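Frequently asked questions about staying with us in Nidden

How do I get to Nidden from Midau?
Take the regional bus from the stand outside Midau station. The ride is 12 miles and takes around 40 minutes, depending on the harbor road. Buy your ticket from the driver. Cards are accepted on most buses, but carry some cash in case the reader is down.

Can I arrive late?
Check-in is open until 10 p.m. If your bus or flight is delayed, send us a message before then and we will email you a door code. The last bus from Midau leaves at 9:15 p.m. After that you will need a taxi, and those should be booked ahead.

Do the apartments have a living room?
All of the one-bedroom and two-bedroom apartments do. Studios have one main room with a kitchenette. If you need an extra sleeping place, ask before you book, as not every sofa in the building folds out.
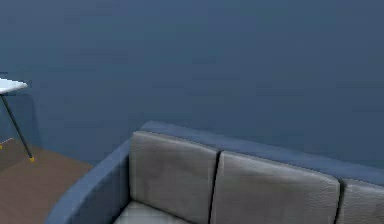

Is the city tax included in the price?
No. It is charged per adult per night and paid at check-in. Children under six do not pay.

Do you have parking?
We have six spaces behind the building - first come, first served. The public lot on the harbor road is a five-minute walk away and is free overnight from October through April.

Can I bring a dog?
Yes, one dog per apartment. There is a cleaning fee for each stay, not for each night. Please don't leave a dog alone in the apartment, and keep it on a leash in the stairwell.

What is the Cerkix pass, and do I need it?
Cerkix is the local travel pass. It covers the buses between Nidden and Midau, the ferry, and entry to the lighthouse. For a weekend with one or two bus rides, single tickets are cheaper. If you are staying four days or more and plan to use the ferry, the pass usually pays for itself. You can buy it at our front desk.

Is the lighthouse hard to climb?
There are 238 steps and no elevator. The stairs are narrow near the top, and people going up have to wait for people coming down. Go before 11 a.m. in summer if you don't like crowds.

Can I get an apartment without furniture for a long stay?
We rent a few this way for stays of three months or longer, mostly to people who come to work the season. 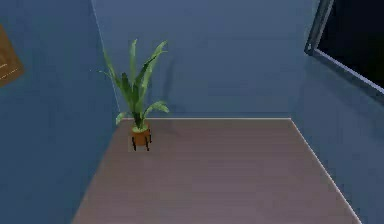 You will need to sign a separate lease and pay a deposit of one month's rent. Heat and water are included, electricity is not. Applications for the summer season close in May.

Where can I eat nearby?
Katayama, two doors down, serves noodles and grilled fish until 9 p.m. The bakery across the street opens at 6:30 a.m. Most other places are along the harbor, and many of them close for the winter.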